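Towels come out of the wash clean but smell sour the second they get damp

Melaniia Kostiuk
Joined in October, 10 posts

Hi all, I'm losing my mind a little over towels. They smell fine out of the dryer, they smell fine folded in the closet, and then I dry my hands twice and there's that sour gym-bag smell. It's mostly the bath towels, but the kitchen ones are starting too. I have a front loader (Drevow, came with the apartment), I use the Sedska liquid up to the top line, and I always add softener because otherwise they feel like cardboard. Warm water, normal cycle.

I've tried washing them twice in a row and I've tried a different softener, which just gave me sour lavender. Would rather not buy all new ones if I can help it! Also, does it matter how they're folded or where? I do mine on a wood-grain tabletop with pale walls on three sides, so it's not like they're going on the floor.

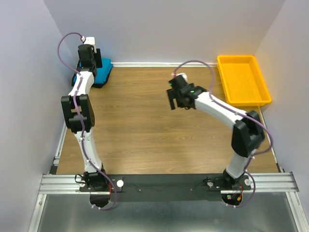

Replies, oldest first

Coralie Tawhiri
394 posts

It's the softener. I'd put money on it. It leaves a coating on the loops and then the towel never rinses clean, and you keep adding more on top every week. Detergent to the top line is way too much for a front loader too - mine gets two tablespoons for a full load and everything comes out fine.

What I'd do:

Run the towels on hot with no detergent at all and a cup of plain white vinegar in the drum. Look through the door halfway in. If you see suds, that's old soap coming out, and you should run it again.

Then a second hot wash with half a cup of baking soda, still no detergent. Don't put the vinegar and the soda in together, they cancel each other out and you just get fizz.

Dry them all the way. I mean all the way, thick hems included. I used to pull mine out when the middle felt dry and the edges were still cool, and I'm pretty sure that was half my problem.

On folding, it doesn't matter a bit how you do it as long as they're dry. I do a plain square, quick and a bit crooked, and keep the dark stuff away from the colored towels while I sort.
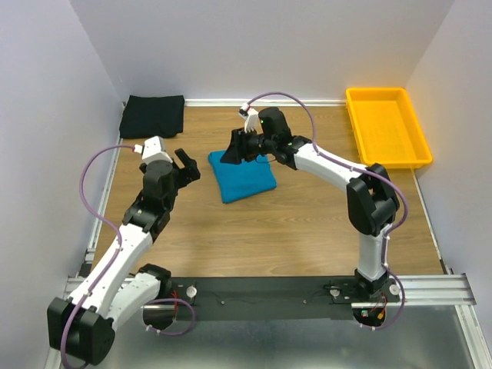

Teal towel in the middle, black folded at the back.

They will feel rougher for a couple of washes without the softener. Give each one a good snap before it goes in the dryer and it gets better.

Myroslav Onyshchenko
341 posts

Clean the machine. Pull back the rubber door seal and look underneath, it's probably gross. Then an empty hot cycle, and leave the door open afterward.

Apinya Khunthong
New member

Same thing happened to me! Mine was partly the bathroom, no window and three towels on one hook, so they never dried between showers. I put up a second bar and that helped more than the vinegar did (I did the vinegar too, it stinks for an hour and then it's gone). Bleach did nothing for me except ruin a green one I really liked.

Melaniia Kostiuk

Looked under the seal. Oh no. Doing the empty hot cycle now and the vinegar tonight. Thank you!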